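Istinell Tabletop Packing Set

Data card, version 2
Maintained by Shuzhen Zeng and Yiran Duan
Last revised January 28, 2021

Summary

Istinell is a set of tabletop recordings of small supply items being sorted, gathered and put away. The items are the sort found in a packing room or a hardware drawer: rolls of clear packing tape, plastic pipe fittings, toolboxes, trays. The set contains 584 recordings. Each has one start image, one end image and a short written instruction.

The set is meant for work on object grouping, container choice and instruction wording. Version 1 was released in June under the name Stisura and should no longer be used. Its instruction files had the wrong line endings and its tape labels were inconsistent.

Contents

recordings/ one folder per recording, numbered from 0001
instructions.tsv recording number, instruction, annotator initials
objects.tsv recording number, object class, color term, container flag
splits/ train.txt and heldout.txt
CHANGES.txt
LICENSE.txt

The held-out split contains 84 recordings and the training split contains 500. The split was drawn by layout, so near-identical arrangements do not appear on both sides.

Object classes

tape_roll: clear packing tape on a cardboard core. Color term is amber or pale. The term refers to how the roll looks in the image and says nothing about the adhesive. Rolls lying flat are marked flat; rolls standing on the rim are marked upright.

pipe_fitting: white PVC. Subclasses are elbow, tee and coupling. If the second opening of an elbow is hidden, it is still labeled elbow when the bend is visible.

toolbox: lidded plastic box with a carrying handle. Lid state is open or closed. A latch is not a separate object.

tray: open plastic container with raised sides. Always flagged as a container, including when empty. A tray partly covered by something else keeps its label and gets occluded = 1.

Surfaces and backdrops

The tabletop and wall covering are recorded in objects.tsv as background terms and are excluded from object totals. Patterned backdrops were kept on purpose. Leaf shapes in teal and mustard produce false positives in simple color segmentation, and the veins in marble surfaces do the same for edge-based methods.

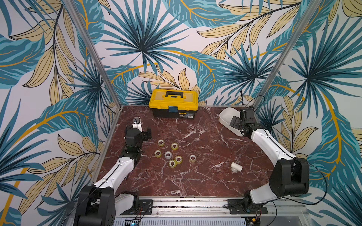
Color thresholds tuned on a plain surface should be checked again before use. In our tests the amber rolls separated well from red-brown marble in hue but poorly in brightness, and the pale rolls did the opposite. White fittings were found reliably on any dark surface. Against an off-white background they were missed often enough that we report those cases separately in CHANGES.txt.

Instructions

Instructions were written by two annotators from the start image and checked against the end image. They use everyday words: "roll of tape," "elbow," "toolbox," "tray." Left and right are given from the viewer's side. Instructions that name a group ("the tape rolls") apply to every member of the class on the table, including rolls set apart from the main cluster. An instruction that applies to one roll names it by color or position.

A second reader went through 200 instructions. Disagreements were mostly over what "next to" means and were settled by rewording.

Known problems

- Printed labels on toolboxes are usually too small to read. Do not use them as text targets.
- Roll diameter was not measured. Apparent size changes with distance from the camera.
- Tape_roll is overrepresented compared with pipe_fitting.
- Color terms were assigned by eye. Borderline rolls were labeled amber.
- Recordings with glare across a tape roll are kept and not marked.

Loading

All tables are tab-separated UTF-8 with a header row. Recording numbers are zero-padded strings and will lose their padding if read as integers. The Goleo reader handles this from version 2 onward.

Corrections

Send the recording number, the column and the proposed value to Yiran Duan. Changes to class definitions go to Shuzhen Zeng first.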